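# Casters on a chevron floor - will they wreck it?

**Carter Pelletier**

We moved into a ground floor unit on Plondgate in June and took over a light wood floor in a chevron pattern. The planks are big and the seams are thin and pale. I teach bookkeeping to small groups out of the back room and want to replace my old stacking chairs with six mesh training chairs on casters, the kind with a folding writing tablet on one arm.

The landlord says no casters without a mat. A mat big enough for that room was quoted at $417 and it would cover most of the floor, so I'd like to avoid it. Is he right? And does the tablet make the chair tip when it is folded down the side? Two of my regulars are heavy leaners.

I looked up the finish but the paperwork only says "Remberg matte" and nothing about wheels.

**Duangjai Chareonsuk**

I have had chairs like that on a wood floor for a few years, so I can tell you what I know.

Casters come hard or soft. Hard ones are meant for carpet and soft ones are meant for wood and tile. A lot of chairs ship with hard ones unless you say otherwise when you order. Press a thumbnail into the tread. If it gives a little, you have the soft kind. If it doesn't, change them. Most pull straight out of the leg, but check the stem size before you buy a set.

Grit does more harm than the wheel itself. Sweep before class, and pull the hair out of the casters once a month or so. On a chevron floor I would also look at the points where the planks meet, as that is where a lifted edge gets caught first.
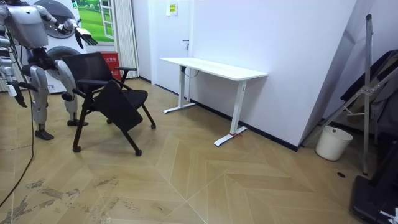 Tipping depends mostly on how wide the legs spread and how far out the tablet sits from the seat. When you try one out, sit in it with the tablet up and put your full weight on the outer corner. Then do it again with the tablet folded. On a dark mesh one like this, with four small casters on splayed legs, the folded tablet hangs at an angle over the front side and covers part of the seat, so check that your people can get in and out without catching a knee on it. Mine clears the seat completely when it is stowed and I wouldn't go back.

Get the landlord's answer in writing - "soft casters allowed" is enough.

**Mahmoud Tahiri**

just get the mat

**Nuanchan Wiriya**

I'd skip the full mat too. I run a sewing room and I use two small runners, one under each row. The chairs stay on them most of the time.

One thing to add to what Duangjai wrote. Replacement casters are sold in sets of five for office chairs, and training chairs often have four legs, so you end up with a spare from every set. With six chairs you need 24 wheels, which is five sets and one left over. Ask the seller if they do loose ones. Noiphan did for me, but that was a while ago.

Also measure the doorway. The armrests on mine stuck out further than I expected and I had to turn each chair sideways to get it through.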